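Home | Projects | Reports | Partners | Contact

Koltent hand-held gripper kit: progress report, January
To: Mimoza Vukadinović, Brosa
From: Dilwyn Price

The review of the Koltent kit is past its halfway point. We have logged 1,676 usable recordings with the pair of grippers, all on household tasks in the Dutuvar room. The target in the grant letter was 400 by this stage, but that figure assumed one operator and we trained two, Zakhar Vakulenko and Vasylyna Kovalchuk.

Setup takes 17 minutes from opening the case to the first recording. The printed guide is fine up to the pairing step, where it skips a screen. We wrote our own page for that and sent a copy to Koltent.

Work since the last report has been on cabinets and shelving. Doors are harder than shelves -- the operator has to turn the wrist, and a marker that turns too far from the camera drops out of tracking. We threw out 4 recordings for this and changed where the operator stands.

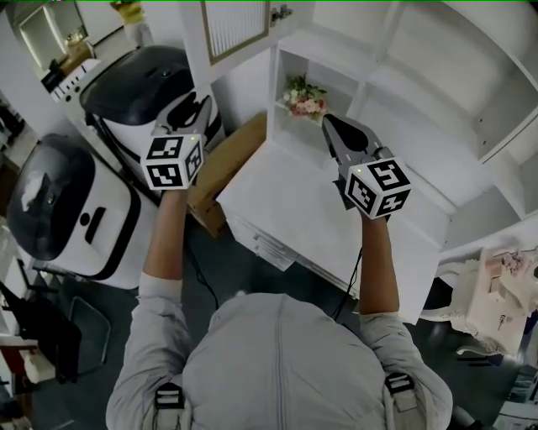

Cabinet work with the hand-held grippers.
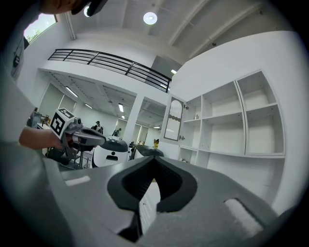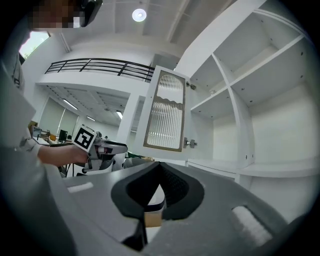
Can the kit be used by staff with no robotics background?
After half a day of practice they can record simple tasks, but someone with experience should check the files before they are passed on.

Finger pads have held up. One pair was replaced early on after a small tear, and the spare set is still sealed. The cable is the main complaint from both operators, who would like it to leave the grip at a different angle. Pylyp Horobets has raised this with the supplier and is waiting for a reply.

Spending is within the approved amount. The only unplanned cost was a second charger.

Next period: finish the cabinet tasks, start on drawers, and run the same list with the Rozīte kit so the two can be compared. We need a decision from Brosa on whether the loan of the Koltent kit should be extended before that work starts.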